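Skoltero – a word list of kitchen talk

README, last touched 4 Aug 2020

Hello! Skoltero is a list of 2295 words and short phrases that people use at home for the things in and near the kitchen sink. I started it after a long argument with Nicanor Cuesta over whether a tea towel and a drying-up cloth are the same thing. (They are. He still says no.) It grew from there, and now it's big enough that other people have asked for a copy, so I've tidied it up and put it here.

What's in the folder

words.csv is the main file, one entry per line. The columns are word, meaning, region, age band and notes. The notes column is a bit of a mess, because I typed into it whatever people told me, and some of them told me a lot. If you only want the clean part, use the first 2048 lines, which Dariusz Borkowska has read through twice. The rest is newer and has only been looked at by me.

regions.txt lists the 16 regions I used. They don't match any official map! I drew them by ear, and I'd happily redraw the northern ones if somebody gave me a good reason. 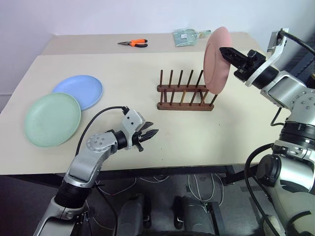
Where the words came from

Mostly from chatting. I sat down with 45 people, asked them to talk me through the washing-up after a Sunday-style dinner, and wrote down every name they used. Nobody was recorded, and I've left out anything that would point to a family. A smaller batch came from the old Floretti household lists, which I typed in by hand over June – so do expect the odd slip of the finger there.

Spelling was the hard bit. Plenty of these words have never been written down by the people who say them, so I went with whatever the speaker thought looked right. Where two people disagreed you'll find both.

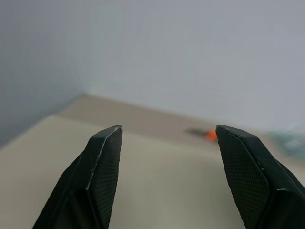
Known problems

Older speakers are over-represented. The age band is missing for most of the Floretti words, and "unknown" and a blank cell mean the same thing, sorry. A few phrases are rude. I've kept them in and marked them with an R in the notes.

Using it

Take it, change it, put it in your crossword. If you publish something with it, please mention Skoltero by name. Corrections are very welcome, and new words even more so – send the word, what it means and where you grew up.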